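Ultport 积木借阅室 图集：收桌与装盒

首页 / 图集 / 收纳 / 本页

本页收的是四月整理期间的照片，内容是小方块、盒子和浅色台面。文字由 Mwanahawa Rotich 整理，件数按 Joyce Kombo 的登记本抄录。照片前后各有几段说明，写给常来借积木的家庭，也写给想在家里照着分盒的人。只想看图的可以直接往下翻。

一、房间和桌子

借阅室在 Matar 路尽头那栋楼的二层，楼是1948年的，楼梯窄，推车上不来，所以所有的积木都得能一个人抱着走。这一点决定了盒子的大小。早先用过大塑料箱，装满以后一个成年人要歇两次才能搬到门口，后来改成浅盒，一次抱两个，叠起来不挡视线。

屋里靠窗的一侧放桌子，靠墙的一侧是架子。架子分上中下三层，上层放整套的、不常借的，中层放散件，下层放给小孩子自己拿的。下层的盒子一律没有盖，孩子能看见里面是什么颜色，也能自己放回去。中层有盖，盖上贴标签。上层有盖也有绑带，借出时连绑带一起登记。

桌子换过一次。旧桌面是深棕色，小的深色零件掉在上面看不出来，收桌时总有几件留在桌上，第二天擦桌子才扫到。现在的台面是浅色木纹的，偏白，纹路细，深色和亮色的小件放上去都好找。白色和米色的零件反而要多看一眼，这两种颜色我们改成先收。

窗边下午光线很强，靠窗那一头的台面会发白，纹路看不太清。分颜色的活儿尽量放在上午做，下午做的话就坐到靠架子那一头去。

二、为什么要重新分盒

以前是按套分的。一套积木一个盒子，借出去是一套，还回来也应该是一套。用了两年以后，套和套之间混得很厉害，同样大小的绿方块在四个盒子里都有，谁也说不清原来是哪一套的。每次还盒都要对照说明书点数，点到一半有人来问事情，就得从头再来。

去年冬天起改成按形状分，再按颜色分。方块归方块，长条归长条，三角归三角，带轮子的另放。借的人自己从各盒里拿，拿完在纸上写形状、颜色和件数。还的时候按纸上的数放回去。这样做登记麻烦一点，归位快很多。

这次整理把所有散件点了一遍，总数1785件，其中小方块317件。小方块最多，也最容易丢。

三、小方块

小方块是借出次数最多的一种。小孩子拿来排队、垒塔，大一点的拿来当棋子，做作业的拿来学加减法，还有人借去当沙盘上的房子。

颜色里绿色最受欢迎，原因我们没有问过。红色和橙色这两种常常被放错，灯光下看着接近，尤其是傍晚开了顶灯以后。现在把两种颜色并在一起，标签上写“红橙”，借的人如果一定要分清，自己在窗边挑。并盒以后放错的情况少了，登记本上也少一行。

绿色分过深绿和浅绿，后来也并了。同一个方块，朝上的一面亮，侧面暗，孩子拿着一个方块来问应该放哪个盒，问得对，我们自己也答不上来，索性并成一种。

方块的边角时间长了会磨圆。磨圆的不影响用，留着。裂开的、有毛刺的挑出来，放在登记台的铁罐里，攒够一罐再处理。

四、盒子

散件盒以黑色为主。选黑色有两个考虑，一是亮色的零件放在里面看得清楚，二是不显脏。缺点也有，黑色的小零件和深蓝色的零件放在黑盒里很难找，这两种单独用浅色盒。

盒口有一圈边的好拿，手指能扣住，抱着下楼不容易滑。买盒子的时候可以留意这一点。盒底如果太滑，倒出来方便，端着走的时候里面的东西会往一头跑，可以垫一张薄毛毡。我们的毛毡是 Flurar 布店剪剩下的边角料，店里按斤卖，颜色不挑的话一小袋够垫一整层架子。

盒子不要装满。装到三分之二，手能伸进去翻，盖子也压得平。装满的盒子孩子会整个倒出来找，找完不一定放得回去。

五、收桌的做法

收桌从离盒子远的一头开始，往近的一头收。先把搭好的东西拆开，大件放进大盒，桌上只剩小件以后再按颜色挑。挑的时候一次只挑一种颜色，挑完一种，把盒子推到旁边，再换下一种。

同一种颜色如果散得开，先拢成一堆再装，不要一个一个往盒里送。也有人喜欢一个一个放，尤其是小孩子，那就让他们放，时间宽裕就行。

盒子和台面之间留一掌宽的空地。零件掉在这块空地上，捡起来方便，也不会滚到盒子后面去。

最后看一遍桌沿和椅面。方块不滚，掉下去一般就在脚边；带轮子的要到架子底下找。

照片

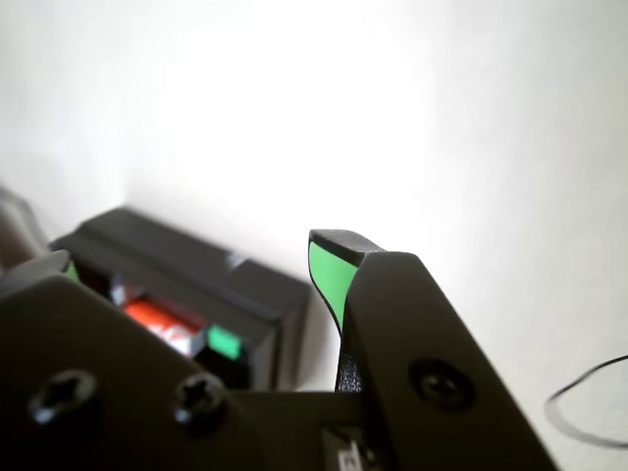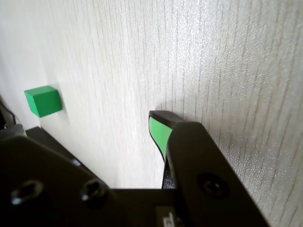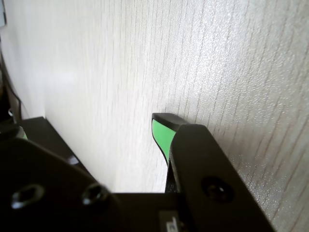
第一张：黑色盒子，红橙色和绿色小件。第二张：绿色小方块。第三张：浅色木纹台面。

六、照片里没有的几样

有几种东西也在这次整理的范围里，没有拍，在这里用文字记一下。

长条。长短分四种，用橡皮筋按十根一把捆好。橡皮筋隔几个月会发黏，粘在零件上不好擦，现在换成布条，打活结。布条也是 Flurar 的边角料剪的。

三角。数量不多，放在一个小饼干盒里。饼干盒是 Grano 咖啡馆给的，盖子上的字还能看见，有家长以为里面是饼干，所以又贴了一张纸。三角的尖角容易断，不要和长条混放，搬动时长条会压到它们。

带轮子的底板。轮子能拆的都拆下来，轮子和底板分开装，轴用小袋子装好夹在底板中间。轴弯了轮子就转不动，还盒的时候请拿起来转一下看看。

小人和动物。这一类不按颜色分，混着放在一个圆篮里，放在下层最靠门的位置。孩子进门先看见它们，拿了就走到桌边去，门口不会堵。

说明书。套装的说明书全部收进文件夹，按封面颜色排。缺页的也留着，后面的步骤有时候能自己猜出来。要复印请到登记台，复印机在楼下，送一张上来要等一会儿。

七、标签

标签写三样东西：形状、颜色、件数。形状用图画，不用字，三四岁的孩子也能看。颜色用彩色笔涂一个圆点。件数用铅笔写，每次清点以后擦掉重写。

标签贴在盒子短的那一面，架子上盒子都是短面朝外。贴在长面的话，推进去就看不见了。以前贴过盖子上，盖子换来换去，标签和盒子对不上，黄方块的盖子在蓝长条的盒子上待了一个月。中层现在盖和盒身各贴一张，两张对上了再放回架子。

胶带用纸胶带，撕下来不留印。透明胶带贴久了边上发黄，揭的时候会带起一层，黑盒子上特别明显。

彩色圆点晒久了会褪色，靠窗的几个盒子隔一段时间要补涂。红的褪得快，绿的和蓝的慢一些。

八、清洗

散件洗的时候按颜色分批，装在网袋里，温水加一点洗洁精，泡十分钟，用手揉，再冲两遍。不要用开水，有些零件会变形，变形以后和别的扣不上。带贴纸的不泡，用湿布擦。木头的也不泡，湿布擦过以后摊开晾。

晾的时候铺一条旧毛巾，零件不要叠着。小方块有凹槽的一面朝下，水才流得出来。没干透就装盒，盒底会积水，毛毡会有味道。我们因为这个扔过一批毛毡。

盒子本身用湿布擦，盒口那一圈边的内侧容易藏灰，用旧牙刷刷。

台面每天收桌以后擦一次，顺着木纹擦。蜡笔印用橡皮先擦，再用湿布。水彩要马上擦，隔夜的就难一些。台面上不要直接切东西，要切请拿垫板，垫板在登记台左手边的抽屉里。

九、借和还

每家一次可以借两盒，或者按件数借散件。散件借出时在纸上写清楚，一式两份，一份夹在登记本里，一份放在借走的袋子里。袋子里的那一份常常丢，丢了也没关系，以登记本为准。

借期三周。到期前想续借的，打电话或者来一趟都可以。星期日开门时间比平时短，下午四点收桌，四点以后不再办借出，还盒可以放在门口的架子上，写一张条子。

还回来的散件我们当天点数。少一两件的，先在登记本上画一个圈，下次来的时候问一声，多数能在家里的沙发缝里找到。多出来的也有，家里自己的积木混进来了，放在登记台的玻璃瓶里，来认领就行。玻璃瓶里现在有好几个颜色的方块，还有一个纽扣和一把很小的钥匙。

弄坏了请直接说，不收钱，登记本上需要知道少了一件什么。瞒着不说，下一家按标签上的件数拿，拿到最后对不上，反而麻烦。

十、在家里照着做

有几家问过，家里积木没有这么多，是不是也要这样分。件数少的话按颜色分就够了，两三个浅盒，放在孩子够得着的地方。件数多了以后，颜色和形状哪个在先，看孩子平时怎么找。说“我要红的”的孩子，按颜色分；说“我要长的”的孩子，按形状分。Joyce Kombo 家里两个孩子一个要红的一个要长的，最后分了两层架子，一人一层。

台面颜色也可以留意。家里桌子颜色深，铺一张浅色的纸或者桌布，收的时候好找。花色太多的桌布不合适，小件落在花上看不见。细纹的、浅底的可以。

地毯上玩的，建议铺一条薄床单，玩完四角一提，全部兜进盒子里，坐下来再慢慢分。床单边上缝一根绳子更省事，一抽就收拢。

给很小的孩子玩，小方块请收起来，换大的。我们下层的盒子里最小的零件也有拳头大，小件都在中层。来的时候如果看见小件落在下层的盒子里，请顺手拿上去。

十一、这次整理的记录

点数用了两个上午。第一个上午点方块，一个人拿、一个人记，每点满一排就推到桌子另一头，点完的和没点的之间隔开一段。第二个上午点其余的。两次之间把方块盒子都用布条绑上，免得有人拿走几个又要重来。

登记本从旧本子换成了新本子，旧本子还在抽屉里，可以查。新本子每一种形状占一页，页边留了空，写破损和补件。

方块的总数比上一次清点多。多出来的部分里，有几家送来的旧积木，大小一样，直接并进来了。大小差一点点的没有并，放在上层一个单独的盒子里，标签上画了一个问号。它们和我们的方块叠在一起，叠到第五六层就开始歪，单独玩没有问题，愿意要的可以整盒拿走。

补件方面，长条缺得多，短的那一种尤其缺。三角暂时够用。带轮子的底板有两块轴弯了，已经收起来。方块不用再补，请大家先不要送方块，要送的话送短长条，或者送空的浅盒。盒子请送有边的，深度不要超过一只手的长度。

十二、常被问到的

方块可以单独借一种颜色吗？可以，写清楚颜色就行。绿色借得多，来之前最好先问一下还剩多少。

可以在借阅室里玩吗？可以，桌子先到先坐。搭到一半想留着下次再搭，请放在窗台下面的托盘上，写名字，最多留一周。

盒子可以买吗？我们不卖。Matar 路上的杂货铺有类似的，尺寸不完全一样，叠起来会有一点晃，垫一张纸就稳了。

照片可以用吗？本页的照片可以转给家里人看，打印贴在家里的架子上也可以。要放到别的网页上，请先跟登记台说一声。

更新和更正请写在登记台的纸上，或者打电话告诉 Mwanahawa Rotich。件数以登记本为准，本页的数字等下一次清点以后再改。

上一页：图集 / 架子与标签
下一页：图集 / 长条与布条
返回图集目录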